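Last updated: Tuesday, 4:30 p.m.

The Vacant Seat in Ilville

When a county official leaves office in the middle of a term, the work of the office does not stop. Deeds must be recorded, ballots must be printed and payroll must be met. In Ilville, those duties have rested since September with a deputy clerk whose authority was meant to be temporary.

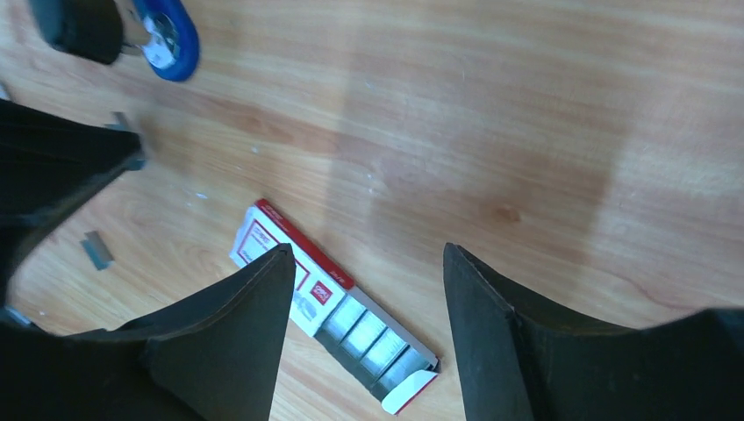
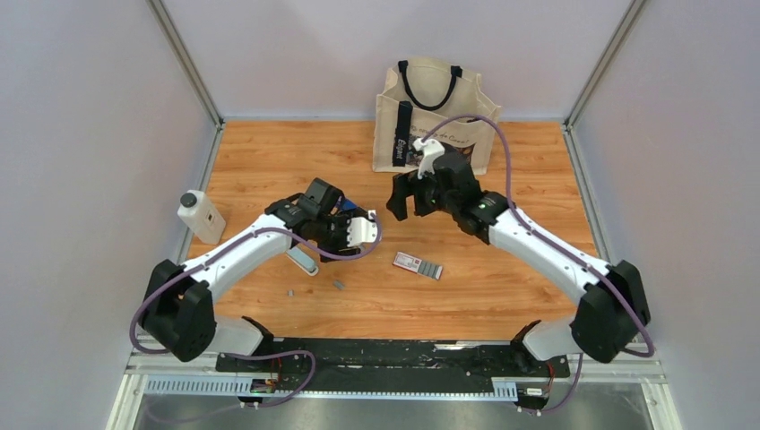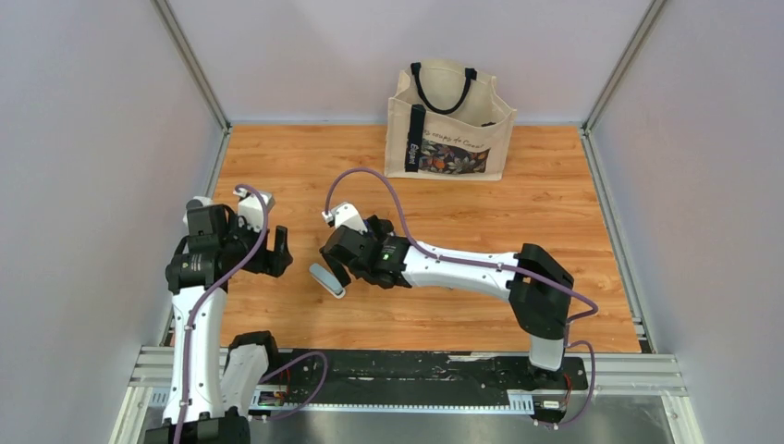
The former clerk resigned after an audit of the county's records contract with Ridico. Auditors reviewed 939 invoices and found that 27 had been approved without the second signature required by county rules. No criminal charge has been filed. The clerk's letter of resignation cited the interests of the office and gave no further explanation.

State law allows the county board to name a replacement or to call a special election. The board chose an election, and two candidates qualified for the ballot. A third, who submitted 549 signatures, was removed after the Domański precinct reported that many of the signers were registered in another county. An appeal was denied.

Turnout is the principal concern. The last special election in Ilville drew 2377 voters, most of them from the eastern precincts. Residents of Funach, where the polling place was closed two years ago, must now vote at the county annex. The board has approved a shuttle on election day but has not published its schedule.

Whoever wins will serve only the remainder of the term. The new clerk will inherit the Ridico contract, which comes up for renewal in the spring, and a filing backlog that the deputy clerk has asked the board to address in the next budget.

Related stories
County Board Delays Vote on Annex Repairs
Funach Residents Request Return of Polling Place
How a Special Election Is Called

Contact the editors | Copyright, all rights reserved | Back to top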